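The Water Bottle Gospel

Bendik Blomqvist has sold hydration for 9 years, first as powders, then as bottles, now as a monthly plan. He talks fast and drinks often. Over lunch in Prendergast he tells me that most of the people in the restaurant are "running dry and calling it a personality."

I look at them. They seem fine.

The plan, which he sells under the name Votel, costs $90 a month. For that you get a flavored mix, an app and a chart that tells you when to drink. The chart starts at 6 a.m. and ends with a glass at bedtime, a choice that anyone over 50 might question.

When I ask where the schedule comes from, he says "the research." When I ask which research, he says he'll send it. What arrives on Tuesday is a slide deck with 300 customer comments pasted into it, nearly all of them happy. Happy customers are nice to have. They don't tell you what would have happened if the same people had just kept a glass by the sink. 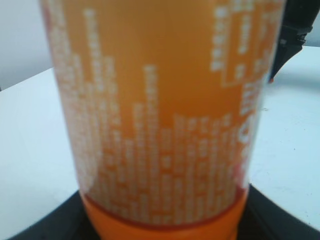

The trouble with selling water advice is that the body already gives it away. Thirst works pretty well for most healthy adults, and food brings in a fair amount of water too. There are real exceptions, such as older people, anyone working outside in July and people with kidney stones, and their doctors tend to bring it up.

Blomqvist has an answer ready. By the time you feel thirsty, he says, it's too late. Too late for what? He mentions focus, skin, sleep and mood, and then the salads come.

I tried the plan for most of February. I mixed 700 milliliters each morning, as told, and logged it. The app congratulated me. I slept worse, for the obvious reason, and my skin looked like my skin. A friend in Besness who signed up the same week says she feels terrific. She also quit drinking wine that month, and she gives the powder all the credit.

Canceling took three emails and a phone call. The woman on the line asked whether I was sure, and whether I'd had any water yet that day.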